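Cold Sesame Noodles for a Crowd (or Just for Lunches)

Posted 12/21/21

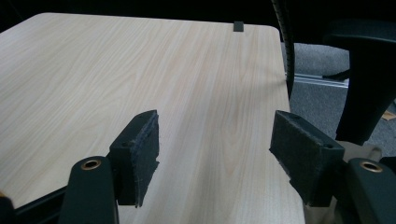 Pale wood tabletop with a rounded corner.

Yes it's winter and yes I'm posting cold noodles. We eat these all year. Quick write-up, recipe first, notes after.

What you need

1 pound thin spaghetti
1/2 cup tahini or smooth peanut butter
1/3 cup soy sauce
3 tablespoons rice vinegar
2 tablespoons toasted sesame oil
1 tablespoon brown sugar
2 cloves garlic, grated
Thumb of ginger, grated
Hot water, for thinning
4 scallions, sliced
1 big carrot, shredded
Sesame seeds, chili flakes

Step 1. Water on. Big pot, salt it but go easy, the soy sauce is plenty salty.

Step 2. Sauce while you wait. Tahini in a bowl first, then soy, vinegar, oil, sugar, garlic, ginger. Whisk. It will seize up and look awful. Keep going. Splash of hot water, whisk, another splash. You want it like heavy cream, a bit looser than seems right.

Step 3. Noodles in. Mine took 9 minutes. Check the box and taste one before you drain. Fully cooked here, not firm, cold pasta tightens up in the fridge.

Step 4. Drain and rinse under cold water untill no warm spots are left. Shake the colander hard. Leave it a couple minutes, shake again. Wet noodles = watery sauce.

Step 5. Toss noodles with two thirds of the sauce. Tongs or hands. Save the rest.

Step 6. Carrot and most of the scallions in, toss again. Cover, fridge, one hour if you can stand it.

Step 7. Stir in the rest of the sauce right before eating. Scallions, seeds and chili on top.

Notes

Peanut butter is sweeter so drop the sugar by half. Natural kind works, stir the jar first.

Doubling for a party: double everything but the garlic. Made a double batch for the Merneo street potluck in July, too much raw garlic, people were polite.

Too thick the next day? Spoon of warm water, stir, done.

Keeps 3 days covered. Carrots go a little soft, still good.

Add-ins: shredded chicken, cucumber (add at the last minute, it leaks), cold tofu, chopped peanuts. Leftover cabbage is great in their too.

Gluten free: rice noodles and tamari. Rinse really well or they clump.

Next up, the dipping sauce I keep promising. Probably after the holidays.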